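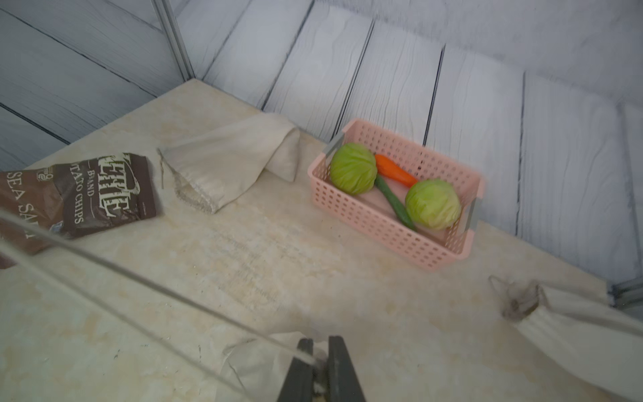
1/ Momau arm kit, week three

Three weeks with the Momau bench kit now, so I'm putting my notes in one thread. I paid for it myself. Questions at the end if you've got them.

2/ What you get

One arm, a two-finger gripper, a small wrist camera, a power brick, a bench clamp and a licence for the Joder control software. The clamp is the best part of the hardware. It went onto my bench first go and hasn't shifted.

3/ What I'm using it for

Sorting and clearing. Veg in and out of a basket, cloths moved from one side to the other, chip bags picked up and put down. I wanted things with different shapes and different amounts of give, all on one table. The basket is pink plastic mesh and holds two cabbages, a carrot and a cucumber.

4/ Setup

The quick start guide is four pages and skips the bit where you set the home position. Do that before you plug in the camera. If you do it after, the software asks you to recalibrate and you lose the afternoon. I lost the afternoon.

5/ Joder

Plain looking program, does the job. You guide the arm by hand, it records the movement, you trim the start and finish, then you save it as a task. Trimming is fiddly on a laptop trackpad. Use a mouse.

The undo only goes back one step. I've asked for more.

6/ Cabbage

Good. The gripper opens wide enough and the fingers settle evenly if you come in from straight above. On an angle it tends to push the cabbage along the basket and then grab the rim instead. I added a pause just above the basket and that mostly fixed it.

7/ Carrot

Better than I thought it would be. Long things are fine as long as the fingers close across the narrow part. Lying diagonally is harder than lying straight, so you need the wrist rotation switched on. It's off by default, under Motion, second tab.

8/ Cucumber

Same deal as the carrot, except when something is lying over it. Then the software will happily pick the wrong one. There's a setting called priority that is meant to help. I can't say I've noticed a difference either way.

9/ Cloth

This is where the kit struggles. A cloth folded into a hump is OK because there's something to pinch. A flat one is a problem. The fingertips slide over the top and close on nothing, and the software logs it as a successful pick.

Frayed edges are worse again. Loose threads catch on the fingers and come along for the ride when the arm moves off.

10/ Chip bag

I'm using a Kettle Brand sea salt bag. Fine if you grab a corner, noisy if you grab the middle. You can turn the grip force down to 21 on the slider and it will still hold a full bag. Any lower and it drops. Any higher and you're eating crumbs.

11/ Repeatability

I only kept a proper tally on one task, basket to table with a single carrot, always starting from the same spot. It came out at 92 per cent. Moving the carrot somewhere new each time brought it well down, and I stopped counting because I was changing settings as I went. Treat that number as the easy case.

12/ The cable

The one thing I'd send back to the designers. It's thin, grey and too long, and it hangs in the way when the arm is down low on the left side. Two cable ties sorted most of it. There should be a channel for it along the arm.

13/ Fingers

Dark grey, fairly stiff, with not a lot of grip on slippery stuff. Bayram sells softer pads that are supposed to fit. I've ordered a pair. The listing says they push on over the tips with no tools, and I'll post when they turn up.

14/ Noise

Quiet enough to have the radio on in the same room. There's a whine when it holds a position for a long time with the arm stretched out. My neighbour hasn't said anything.

15/ Support

I emailed twice. First reply came the next morning and was useful. The second took nine days and told me to update Joder, which I'd already done. Dušan Shehu on the user forum answered the same question in an hour, with the right menu names. Go to the forum first.

16/ The subscription

The kit comes with a year of Adness, their cloud backup for saved tasks. You don't need it to run the arm. Free tier stops at more than 1000 saved movements, and I'm nowhere near that. Turn off auto-renew in the account page - it's on from day one.

17/ Compared with building your own

If you like wiring and have the time, you can get something similar together for less money. I've done it once and spent most of a winter on it. I'd pay the extra this time, mainly for the clamp and the hand-guided recording.

18/ Who I'd recommend it to

Anyone who wants to learn how this works on a kitchen-sized table. A high school tech room would get good use out of it. I would not buy it to fold laundry. The box has a folded tea towel on the side and I think that's a bit cheeky.

19/ Still to test

Soft pads, darker cloth, and the basket turned side on so the clips at the short ends aren't where the fingers want to go. Also a longer run without me standing next to it.

20/ Edit, September 6, 2026

A few people asked about the update. Version 2 of Joder is out and trimming now works with the arrow keys. Flat cloth is the same as before. Pads still haven't arrived.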